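6 January 2018
Sivakumar, course notes, Puslow workshop

Right, standards and good practice, part 2. Last time I went on far too long about fences and light curtains, so I'll try to be quicker with the stuff that happens once you're past the fence and working at a bench with two arms on it.

The first thing I want you to do, every single time, is write down the task before you power anything up. One sentence will do. "Pick up the mandarin and put it in the basket" is a perfectly good task. "Tidy the table" isn't, because two people will read it two ways and you'll spend the afternoon arguing about whether it passed!

Then set the stop rules. At Clanthorpe we used to let each student pick their own, and I marked 27 reports that year with hardly a pair that agreed (never again). So the house rule now is that an arm stops if it touches anything not named in the task, and someone keeps a hand on the stop button the whole time. Yes, the whole time - even when it's dull.

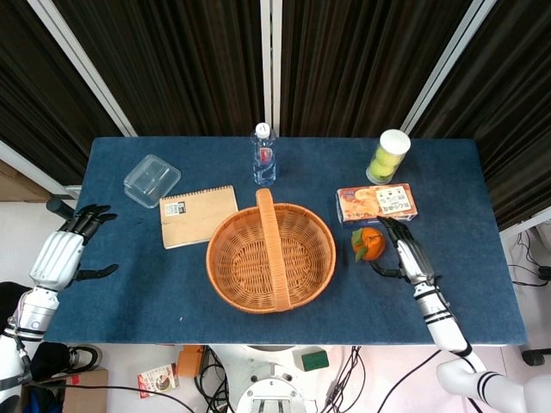 Speed is the other one people forget. For bench work I cap the hand at 400 mm per second, and I'd go slower for anything soft or anything with a lid. That's my own number, by the way, so please don't quote it in an exam as if it came out of a standard. The proper documents ask you to do a risk assessment for your own set-up and then stick to what it says, and the Urkura template on the course page is a decent place to start. Fill in the boring boxes too.

A word on floors. Cables want to be out of the walking route, and so do bags and shoes and lunch. I look at the floor before I look at the robot, and I take marks off for it.

Keep 2 metres clear for anyone watching, and tell them before you start a run - out loud, please, a nod doesn't count.

For March, bring me a filled-in assessment for one bench task of your own. Two sides at most, and handwriting is fine if I can read it.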